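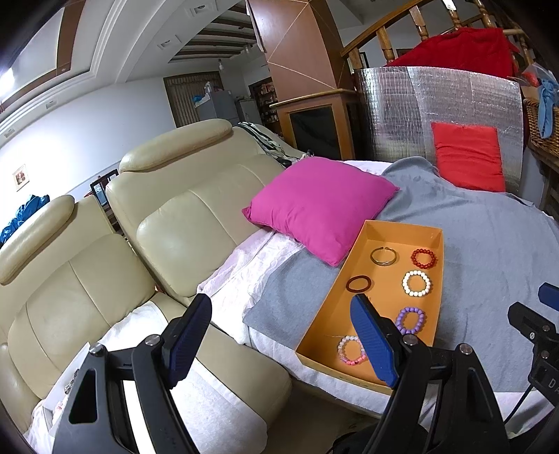

One of the packers at Fomar asked during the March changeover whether picking by hand would still count as packing work once the arm took over the first pass. The job title does not change. The order of the work does, and the steps for it are set out in this section.

Filed under: Set-up Guides / Small Goods Handling
Reading time: 4 min

4. Preparing a tray and recording hand-held picks

4.1 What changes at the station

Before the Stollen cell is installed, a packer sorts, inspects and packs each bracelet in one pass. After installation, the arm takes pieces from the tray and places them in the packing lane. The packer loads trays, records new styles with the hand-held gripper, and inspects pieces in the lane. Inspection stays with the packer. The Antwi controller does not judge finish, clasp quality or color match.

A packer who moves to recording work needs one supervised shift before working alone. Recording time is logged as production time under work code 3185. Do not log it as training.

4.2 Before you start

Check that the battery indicator on the gripper is green and that the finger pads are clean. Wipe the pads with a dry cloth. Do not use alcohol on them. Sign in to Pirar and open the style list for your station.

4.3 Loading the tray

1. Place the tray on a flat surface within easy reach. A soft cover under the tray is allowed.
2. Set the pieces on the bottom of the tray in a single layer. No piece may lie on top of another.
3. Leave enough room between pieces for one finger of the gripper.
4. Mix bead, solid and open-cuff styles in the same tray unless the style list says otherwise.
5. Enter the number of pieces in Pirar and press Confirm.

NOTE: Elastic bracelets may be laid in any outline. Do not press them into a circle.

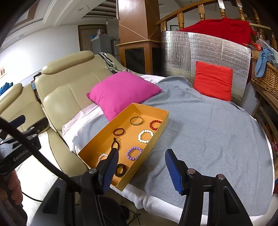

Spacing causes more rejected recordings than any other part of tray loading, and it is the first thing to check when Pirar returns a warning. Look at the tray from where the gripper will approach, and again from the other side. A layout can be correct and still show a piece poorly from one angle: the eight pieces in the yellow-orange box are spaced apart on a flat bottom, but the raised side slightly covers the right edge of the purple beads. If a side hides most of a piece, turn the tray and leave the pieces where they are.

4.4 Recording a pick

1. Hold the gripper by the handle with the jaws fully open.
2. Press Record and wait for the tone.
3. Move toward the piece at a normal working speed. Slow, careful motion is not useful — the arm repeats the timing as well as the path.
4. Close the jaws on the piece. Grip beads from the sides. Grip an open cuff away from the gap.
5. Lift, place the piece in the lane, open the jaws and press Stop.
6. Repeat until the tray is empty, then reload it in a different layout.

A new style needs 292 accepted recordings before it can be released to the arm. These can be shared among packers and spread over several shifts. Pirar keeps the total.

CAUTION: Keep your free hand out of the tray while the jaws are moving. Keep cables clear of your feet and of the gripper linkages.

CAUTION: Never record inside the arm's work area. The cell must be locked out, with the key in your possession.

NOTE: Change hands or stop when your wrist is tired. There is no minimum rate for recording, and supervisors must not set one. Rest breaks follow the site schedule.

4.5 Rejected recordings

If a piece is dropped, press Stop and mark the recording as Dropped. Do not delete it. Recordings are stored by station number, and packer names are not attached. A station with more than 2 rejected trays in a row should be reported to the shift lead, who will check the gripper before anything else.

4.6 Care of the finger pads

Replace both pads after 1000 picks, or sooner if the surface is smooth or torn. Fit pads as a pair. Run the jaw calibration in section 6.2 after every replacement, and enter the pad lot number in Pirar before the next tray is loaded.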